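Looking after wooden stacking toys

We've had ours out on the kitchen table every wet afternoon since February, and little hands do leave their mark! A barely damp cloth is plenty for the rings and pegs (please don't soak them, the wood swells and then nothing slides), followed by a good dry with a tissue, so I like to keep a box within reach.
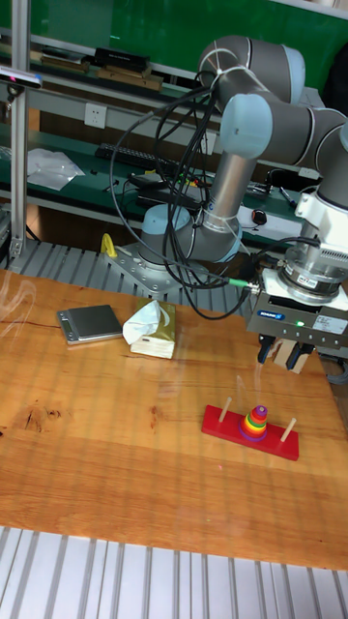

Then leave everything to air for 15 minutes or so before it goes back in the cupboard, and if a peg still feels rough, a gentle rub with fine sandpaper soon sorts it out.

Ruth Mamani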